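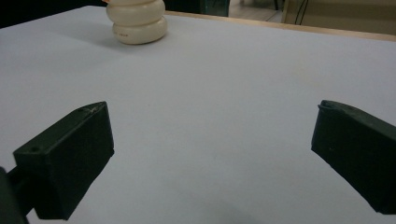
How long should sound linger in a classroom built inside a former warehouse? Short enough that a child in the back row can follow ordinary speech, and in our measurements that meant bringing down the ceiling or treating most of it.

### 4.2 Partition height and speech carry-over

Whitlock and Haneo are both single-story industrial buildings converted to elementary schools. At Whitlock, the architect kept the original roof deck exposed and stopped the classroom partitions short of it. At Haneo, the partitions run to the deck and are sealed with mineral wool.

Measurements were taken after hours in 15 rooms, with the ventilation running. A loudspeaker was set at the teacher's position and word lists were played at normal speaking level. Listeners in the adjoining room wrote down any words they could make out. At Whitlock, listeners correctly wrote down 75 percent of the words when the loudspeaker stood near the shared partition. At Haneo the corresponding share was 20 percent, most of it passing through the corridor doors.

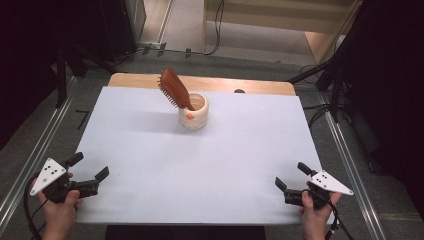
*Figure 3. Cup holding a hairbrush, on a white board.*

Teachers' reports followed the same pattern. Radwan and Fahmy interviewed the staff of both schools in January, before the measurements began, and Whitlock teachers described scheduling music and quiet reading around each other. Haneo teachers raised noise mainly in connection with the gym.

The comparison has limits. Floor finishes differ between the two buildings, and Whitlock's rooms are larger. Malabanan repeated the test in one Whitlock room after temporary panels had closed the gap above the partition. Carry-over fell, but the panels covered only 90 percent of the opening, and the result is not included in Table 2.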